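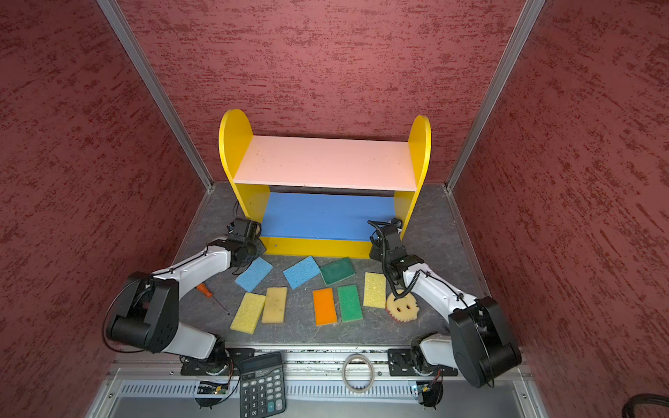
Sponges should be thrown out every week whatever they look like, was the answer our first respondent gave, and most of the others said much the same. When we asked where the rule came from, the replies were a packet, a mother or "everyone knows".

Our project set out to test whether people in shared kitchens do what they say. We put a paper survey through doors in Flisari and Sunard halls and got 200 back. Of these, 276 sponges were reported as in use, a figure I don't trust. Several people plainly counted the unopened ones under the sink, and one kitchen seems to have answered twice.

The weekly rule did badly. Only 5 respondents could say which day they last changed a sponge, and all of them named Thursday, the day the bins go out at Flisari. I would not build much on that. The rest wrote things like "recently" or "when it smells".

We also read the Prodano leaflet left in both halls. It claims that microwaving a sponge makes it "like new" but gives no source, no time and no power setting. Our group wanted to put this in as advice. I argued against it and it has been left out.
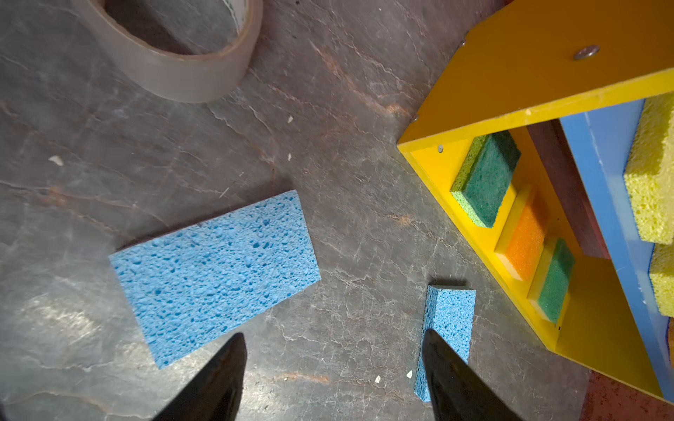
Fig. 2. Worktop with pale crumbs and a roll of clear tape.

Wiping is a separate matter from washing up, and our survey muddled the two. Question 4 asked how often the sponge was "used for cleaning", which some took to mean plates and others the worktop. The answers can't be pulled apart now, so the table for that question has been moved to the appendix and should not be quoted.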